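Against the all-purpose worktop

The kitchen fitters at Larkum now offer one surface as standard: a pale, smooth sheet that runs from the sink to the far wall and is sold as suitable for everything. I think this is a poor specification, and that households are paying for it in wear they could have avoided.

A worktop has to do at least two jobs. It must wipe clean near food, and it must put up with tools, dropped pans and the odd repair. A hard, glossy finish does the first well. It does the second badly, as any grit under a heavy object will mark it. The Nivel range I had fitted in June was dull within 2 years along the stretch where we mend things, and unmarked by the hob. 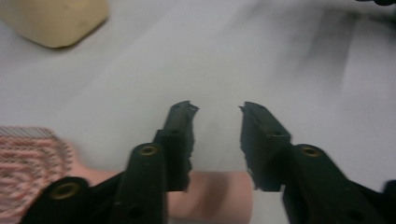 What should be fitted instead

My preference is a split run. Use the smooth sheet for the wet side, and a separate board, at least 50 mm thick, for the rest. It should be held by screws from below – never glued – so that it can be lifted out, sanded and turned over. A board treated this way has 3 or more useful lives.

The usual objection is the joint, which collects crumbs. A narrow metal strip deals with that, and the shop in Sastbridge cuts them to length. Looks are a weaker objection. A visible change of material tells people where the knife may go and where it may not.

Fitters should quote for both layouts and let the buyer compare.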